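Section 4. Setting out the play kitchen table

Plevville playroom guide, June update. Questions to Davina Ritchie.

Read 4.1 before you unpack. Takes 20 minutes, less if the tub was put away right.

4.1 Before you start

1. Table against the curtain. Leave enough slack so the fabric hangs straight and doesnt bunch on the tabletop.
2. Wipe the top. Damp cloth, then a dry one. No spray cleaner.
3. Bring tub 227 from the Staltow shelf. Carry it level, lids are in there.

CAUTION: Glass lid. Lift it out first, by the knob, and put it somewhere safe till the pan is down. Adult job.

4.2 Back row

1. Saucepan toward the left, long handle pointing left and back. Never out over the front.
2. Lid on the pan. Check it sits flat.
3. One blue cup at the far left, in front of the handle.
4. Green bowl and pink bowl side by side, middle of the row. Small gap between them. Leave them empty.
5. Toaster on the right, lever and knob facing front.
6. Slice of bread in the top slot, crust up. Don't force it.
7. Other blue cup to the right of the toaster, a little behind is fine.

NOTE: Older sheets say both cups go together on the left. Ignore that, Jessie Matheson changed it after the Saturday group kept reaching across the pan.

4.3 Front row

1. Three large plates, one row, in front of everything else.
2. Keep them back from the table edge, a hand's width or so.
3. Nothing on the plates. Play food stays in the Samir basket until the kids are sitting down.
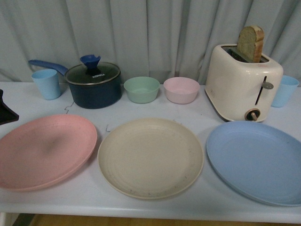 Fig. 4-1. Table set, bread in toaster, lid on pan.

4.4 Last check

Handle in? Lid flat? Plates clear of the edge? Then open the room.

If a piece is missing, write it on the tub card and carry on without it. Don't borrow from the Justari set, the sizes are diferent and it never gets sorted back.

4.5 Packing up

1. Bread out of the toaster before it goes in the tub.
2. Plates flat on the bottom, bowls on top.
3. Cups nested.
4. Pan next. Lid last, wrapped in the towel.

Doors close 10 minutes after the group ends so start packing early.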